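How to score a pouring policy without a scale under the bowl

This page explains how we evaluate the two-arm pouring task at Rulter. I wrote it first for our new students, but some people outside asked for it, so I put it here. Last change: 4 February 2025.

The task is simple to say. One arm holds a small cup with dry granules and must empty it into a bowl. The other arm may help or may stay back. The policy is trained by imitation, with 123 demonstrations, and it receives images from a chest-height camera and from a head camera.

Step 1. Fix the start state. Put the bowl between the arms on the black cloth. Both grippers should be able to reach its rim. Do not mark the position with tape, the policy learns the tape very quickly.

Step 2. Decide the phases before you run anything. We use approach, hold, tilt and return. Write down for each phase what counts as finished. For tilt we say: the mouth of the cup is over the inside of the bowl and material is falling.

Step 3. Run 11 trials for each checkpoint and save both views. Then go through the recordings and choose frames for each phase.

The second picture is the one to compare with the tilt rule in Step 2.
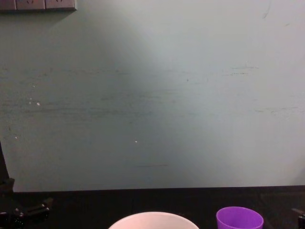
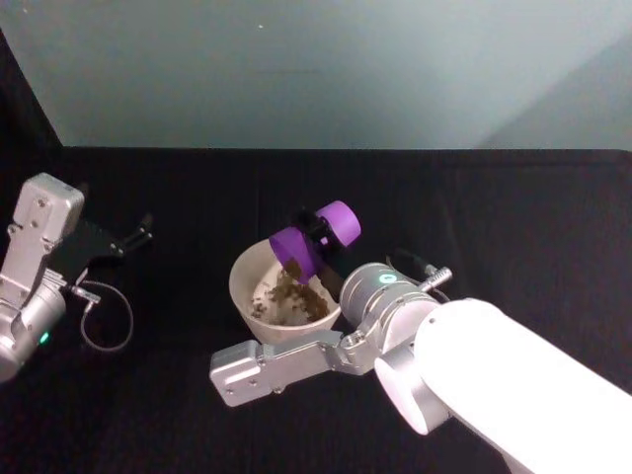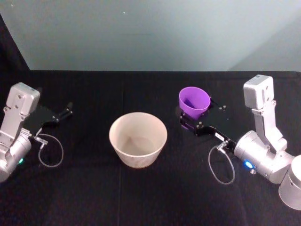

Frøydis Hedlund wrote to me that a frame with falling material should not give the full point, as a policy can begin the tilt well and still go back too early, with half of the granules left in the cup. She proposed to give one point for the start of the flow and one more for an empty cup after the return. I think she is right, and we have changed the sheet. The maximum for one trial is now 6 points – one for each of the four phases and these 2 extra.

Step 4. Score the spill separately. Granules on the cloth do not change the phase points, but they go in their own column. On black cloth brown material is hard to see, so turn the lamp low to the side before you look.

Step 5. Let a second person score the same recordings without seeing your numbers. With us this is Man-sik Choo. If you disagree about a trial, keep both values in the table and do not take the average.

One known problem: the idle arm. Some checkpoints move it towards the bowl during the tilt for no clear reason. We do not punish this at the moment, but please write it in the comments column. The empty score sheet is in the Tidden folder, and the older one from May should not be used any more.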